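Visita a la jornada de puertas abiertas del centro Lenihan

12 de marzo de 2020

Llegamos al centro Lenihan a media mañana, después de dejar el coche en la calle de atrás porque el aparcamiento de la entrada se había quedado pequeño. Iba con mi hija mayor, que tiene catorce años y que aceptó venir a cambio de elegir dónde comíamos. El centro trabaja con familias de adolescentes y abre sus puertas una vez al año. Ofrece talleres para padres, un programa de tarde para chicos de doce a diecisiete años y sesiones individuales con cita previa.

En la entrada nos dieron una hoja con el horario y una pegatina con el nombre. La de mi hija acabó pegada en la suela del zapato antes de llegar al primer pasillo.

La primera charla la dio Bríd Egan, que dirige el programa de tarde. Había 40 sillas y se ocuparon todas; algunos padres la siguieron desde la puerta. El tema era el dinero y las tareas de casa: a qué edad conviene dar una paga, si debe depender de lo que el hijo hace en casa y qué pasa cuando se la gasta el primer día. Su postura es que la paga y las tareas vayan separadas. Las tareas se hacen porque se vive en la casa, y la paga sirve para aprender a manejar una cantidad pequeña. Si se mezclan, dijo, llega un día en que el hijo calcula que no le compensa recoger la mesa y renuncia al dinero.

Un padre de la segunda fila no estaba de acuerdo. En su casa habían puesto precio a cada tarea y les funcionaba desde hacía dos años. Egan le preguntó cuántos años tenía el niño. Nueve. Le contestó que volvieran a hablar cuando tuviera catorce, y hubo risas, aunque el hombre no parecía muy convencido. A mí tampoco me quedó claro qué hacer con las tareas extra, como lavar el coche o cuidar a un hermano una noche entera. Lo pregunté y la respuesta fue que cada familia lo acuerde de antemano y lo deje por escrito.

También habló de los plazos. Para un chico de doce años recomienda paga semanal, y pasar a mensual hacia los quince, con una conversación previa sobre qué gastos entran y cuáles siguen pagando los padres. El transporte y el material escolar los dejaría fuera. El teléfono, según el caso. Si el dinero se acaba antes de tiempo, no se adelanta el del mes siguiente. En esto último fue bastante firme.
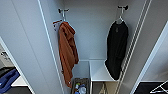

Después hubo una pausa con café y nos repartieron en grupos para ver el edificio. El nuestro lo llevó Nuala Fahy, que coordina los talleres de padres. La planta baja tiene la sala grande, dos despachos y una cocina donde los chicos del programa preparan la merienda por turnos. Arriba están las aulas de estudio y una habitación con colchonetas que usan para teatro. El edificio fue una escuela pequeña y se nota en las ventanas, muy altas, y en los radiadores, que hacen bastante ruido.

Fahy explicó cómo organizan las tardes. Los chicos llegan, meriendan y tienen una hora de estudio sin móvil. Luego eligen actividad. No hay notas ni informes para los padres, salvo que el propio chico lo pida. Una madre preguntó cómo podía saber entonces si su hijo aprovechaba el tiempo, y Fahy le dijo que se lo preguntara a él, pero no en el coche nada más recogerlo. Recomienda esperar a la cena o a más tarde.

En una de las aulas nos enseñaron Plunik, un juego de cartas que emplean con los grupos nuevos. Cada carta plantea una situación: tu hija llega una hora tarde y no ha avisado, tu hijo quiere dejar el equipo a mitad de temporada, un amigo ha copiado en un examen. Los padres responden como si fueran los hijos y los hijos como si fueran los padres. Jugamos 6 personas, tres adultos y tres adolescentes. A mi hija le tocó ponerme un castigo por una mentira y me dejó un mes sin salir. Cuando le dije que yo nunca le había puesto uno tan largo, me recordó el verano pasado. Tenía razón.

Plunik no se vende en tiendas, de momento. En el centro lo prestan durante dos semanas a las familias inscritas, con una fianza de 6 euros. Las cartas que vimos estaban gastadas, y un par de ellas tenían la redacción algo confusa.

En el vestíbulo había dos mesas de información. En una, la asociación Barnus apuntaba a estudiantes mayores para dar apoyo en matemáticas y lengua a chicos de primeros cursos. En la otra presentaban Stusta, un cuaderno para planificar el estudio semana a semana. Lo hojeé un rato. Tiene demasiadas casillas para mi gusto, pero mi hija se llevó una muestra y ha rellenado ya las dos primeras páginas.

La última parte fue un turno de preguntas con Egan y Fahy. Se habló sobre todo de horarios y de pantallas. Una abuela que cuida de su nieto entre semana preguntó qué hacer cuando en casa de los padres rige una norma y en la suya otra. Fahy respondió que los adolescentes manejan bien dos juegos de normas si cada uno es estable, y que el problema suele venir de cambiarlas cada pocos días. Tomé nota, porque en nuestra casa la hora de apagar el teléfono ha cambiado varias veces desde Navidad.

Algunos datos prácticos para quien esté interesado. El taller de padres consta de 6 sesiones y cuesta 70 euros por familia, vayan uno o dos adultos. El siguiente empieza en abril y el plazo de inscripción está abierto; se hace en la secretaría o por teléfono. El programa de tarde tiene lista de espera. Hay rampa en la puerta lateral, pero no hay ascensor, así que las aulas de arriba no son accesibles en silla de ruedas. Para los hermanos pequeños habían preparado una mesa con pinturas en la sala grande.

Eché en falta más tiempo para hablar con los chicos que ya van al centro. Había dos ayudando con el café y contaban las cosas con bastante más detalle que la hoja informativa. Salimos pasada la una y comimos en una pizzería de la misma calle, elegida por mi hija según lo pactado.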